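Simulated arm drops the object at the same step every run

Ziltonley forum > Simulation > Grasping

I'm running a pick and place task in simulation with a two-fingered gripper. The object is a toy battleship with a red hull. It lifts fine, then at step 733 the fingers open and it falls. No error in the log. Has anyone had this?
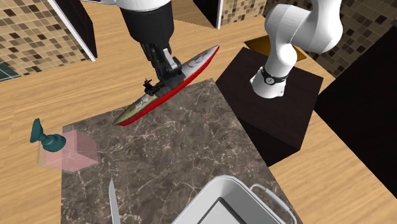 brirnlow_6
Posted 28th February

Same object and gripper here, and mine did the same. The physics was all right. My controller had a grip timeout left over from an older task, and when it ran out it sent an open command without logging it. Look for a hold limit in your config and raise it past the end of the run.

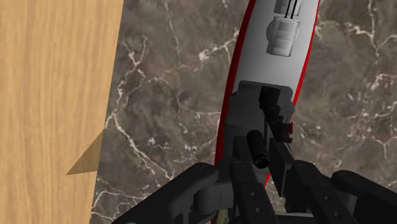
After that I ran 1310 episodes and had two drops, both from a poor grasp at the start. Check your finger force as well, as mine was set too low.

Ogbonna
Try more friction. Worked for me on Lurnau, can't remember what value.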